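Informe de avance para la Fundación Rahman
Proyecto: Sala de estar compartida y préstamo de juegos, barrio de Ultcombe
Período: hasta finales de septiembre
Redacta: Lumturie Živković, coordinación

Estimado señor Major:

Le envío el segundo informe sobre el uso de la ayuda. En el primero usted me pidió más detalle en la parte de gastos y menos en la parte de intenciones, y he intentado respetarlo. Cuando una cifra todavía no está cerrada, lo indico.

## 1. Lo que se ha hecho

El local de la calle Histard está abierto al público desde la primavera. El horario es de tarde, de 16:00 a 20:00, y los meses de verano lo alargamos una hora por petición de las familias. Para el invierno volveremos al horario de antes, porque la calefacción de la sala grande es cara y después de las ocho viene poca gente.

El préstamo de juegos empezó más despacio de lo previsto. El catálogo no estaba terminado y durante unas semanas apuntamos las salidas en un cuaderno. Ahora todo está en el programa Jistel, que permite ver qué juego está fuera y quién debe devolverlo. Hasta la fecha de este informe hemos registrado 669 préstamos. El objetivo para el año entero era de 700, así que espero superarlo antes del cierre.

De los juegos prestados, 27 no han vuelto todavía. La mayoría son de familias que se mudaron en verano. He escrito a todas y algunas contestaron con mucha amabilidad, pero no cuento con recuperar todo.

## 2. La sala y el mobiliario 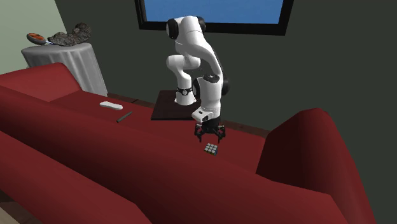
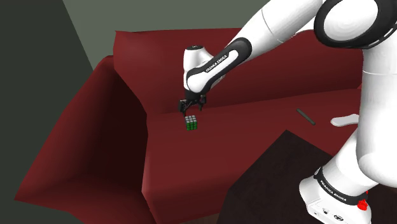 El mobiliario ha sido la parte más discutida del proyecto. En el presupuesto inicial figuraban sillas apilables para todo el espacio, y los usuarios mayores nos dijeron en la primera reunión que no iban a quedarse dos horas sentados en una silla de plástico. Hicimos entonces un cambio dentro de la misma partida, con el acuerdo de usted por correo, y compramos menos sillas y más asientos blandos. Para la zona de lectura prefiero un sofá rojo liso, con respaldo largo y asiento amplio, como el que se ve en las dos imágenes, donde uno puede dejar un cubo de Rubik y seguir conversando. El color no gusta a todos. Una vecina propuso el gris, que se mancha menos a la vista, y su argumento es razonable. La decisión final sobre esta zona la tomaremos en la próxima asamblea.

Las mesas bajas llegaron con un mes de retraso. Dos tenían una pata mal ajustada y el proveedor las cambió sin cobrar el transporte. Las estanterías se montaron entre cuatro personas en una sola mañana, y están fijadas a la pared como pide la normativa.

## 3. Actividades

Las tardes de juegos de mesa son lo que mejor funciona. Viene gente de edades muy distintas, y ya no hace falta que yo organice los grupos. El taller de rompecabezas para escolares tiene 30 plazas y están todas ocupadas. Hay lista de espera, pero no deseo ampliar el grupo hasta tener una segunda persona monitora.

El taller de reparación de juegos, en cambio, no ha salido bien. Lo anunciamos para la mañana y casi todos los interesados trabajan a esa hora. Tuvimos tres sesiones con muy poca asistencia. Lo repetiremos en noviembre por la tarde, con un formato más corto. Si tampoco entonces hay público, propongo pasar ese dinero a la compra de piezas sueltas, que sí nos piden con frecuencia.

## 4. Gastos

- Alquiler y suministros: según lo previsto. Falta la última factura de la luz.
- Mobiliario: cerrado dentro de la partida, con el cambio explicado en el punto 2.
- Compra de juegos: queda un resto pequeño, que reservo para reponer los perdidos.
- Personal: por debajo de lo previsto, porque la segunda plaza de monitor sigue sin cubrir.
- Seguro: subió respecto al año pasado. Adjunto la carta de la compañía.

## 5. Dificultades

La primera es la contratación. Hemos recibido solicitudes de personas con buena formación, pero casi todas buscan una jornada completa y nosotros ofrecemos media. He preguntado en el municipio si se puede compartir el puesto con la biblioteca y espero respuesta.

La segunda es el ruido. El suelo de la sala grande resuena mucho y los vecinos del primer piso se han quejado dos veces, siempre con buenas maneras. Pusimos fieltros en las sillas y mejoró un poco. Una alfombra grande ayudaría más, y quisiera saber si la fundación aceptaría pagarla con lo que no se ha gastado en personal.

## 6. Próximo período

Antes de final de año quiero terminar la revisión del catálogo, repetir el taller de reparación y presentar las normas de préstamo en una hoja única, más clara que la actual. También haremos una encuesta corta entre los usuarios. Le mandaré el borrador de las preguntas para que pueda añadir las suyas.

Quedo pendiente de su respuesta sobre la alfombra y sobre la plaza compartida.

Atentamente,
Lumturie Živković

Copia para: Tamás Major, Fundación Rahman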